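Personal account dealing and restricted list – branch inspection checklist
Firm: Agudelo Advisers. Completed by Sarahí Bautista, April. Reviewed by Hernán Alvarado.

1. Restricted list current and dated
Pass. Indura and Brosina both shown. Brosina entry lacks the name of the person who added it.

2. Pre-clearance requests held for all staff trades
Fail. 30 requests sampled, 2 without a reply on file. Both relate to A. Taipe. Statements requested from his broker.

3. Holding period observed
Pass, with one exception logged under ref. 1272 and approved beforehand.

4. Adviser contact with issuer staff recorded
Partial. Calls are logged – meetings over lunch are not. W. Cárdenas to bring his diary up to date.

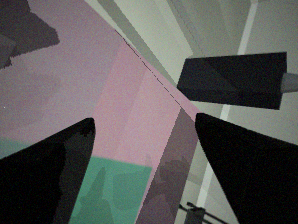 5. Separation between research and advice
Partial. Research papers on Jodix were left in the shared print tray and could be read by any adviser passing. Folder access was tested from 4 adviser logins and refused each time. The written procedure describes the two teams as working side by side without contact. In practice the gap should be as plain as the one between the two black fingertips in the picture, and at the print tray it is not. Separate printer codes to be issued.

6. Annual declarations signed
Pass. Finbarr Nic Aodha signed late, after leave. Copy seen.

7. Gifts and hospitality register
Not tested. Register was locked and the key holder off site. Carry forward to next visit.

Overall: further action needed on items 2, 4, 5 and 7. Replies to H. Alvarado by noon on the return date shown on the cover sheet.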